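Gosel G2 hand-held gripper, three months on
Reviewed by Wanda Lis, 20/10/2023

I bought the Gosel in July to replace a Wuvach that had worn out at the joints. Both do the same job: you hold the tool, squeeze, pick things up, and the camera records what the fingers did so an arm can learn from it later. I also had an Emthorpe on loan for 3 weeks, so it gets a mention below.

The Gosel is matte black and plain. The linkage runs on metal pins, and mine have not loosened yet. The Wuvach had visible play at roughly 2000 grasps, and I was shimming it with tape by the end. The Gosel trigger is stiffer. I noticed it in my thumb the first week and then stopped noticing.

Most of my work is cloth, so that is mostly what I tried it on. Clothes picked up off a bed are a fair test, with soft things under soft things and no hard surface to push against.

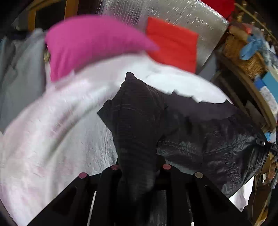 GRIP AND FABRIC

Black clothing is where I expected trouble. The gripper is black too, and the fingers and the cloth run together on video. With white bedding behind, the outline of the garment holds up well enough to label, and you can make out ribbing and stitching in the folds. Fast moves still blur. I had to slow down more than I did with the Wuvach, which has a brighter sensor.

The fingers pinch a fold and keep it upright. Thin knits are fine. Thick seams sometimes slide out if you catch them at an angle, and the Emthorpe was better there because its pads are softer. The Emthorpe also weighs a good deal more, and I would not want to use it all day.

CAMERA AND CONTROLLER

The view is round and dark toward the corners. You get both fingers and a lot of the room, so tidy up first if that matters to you. Pairing with the Jenkins controller took 7 tries on the first day. After a firmware update it has connected every time.

The manual is thin and the section on calibration is out of order - do the width check before the camera check, whatever it says.

I would buy it again for cloth. For boxes and bottles I still reach for the old Wuvach, tape and all.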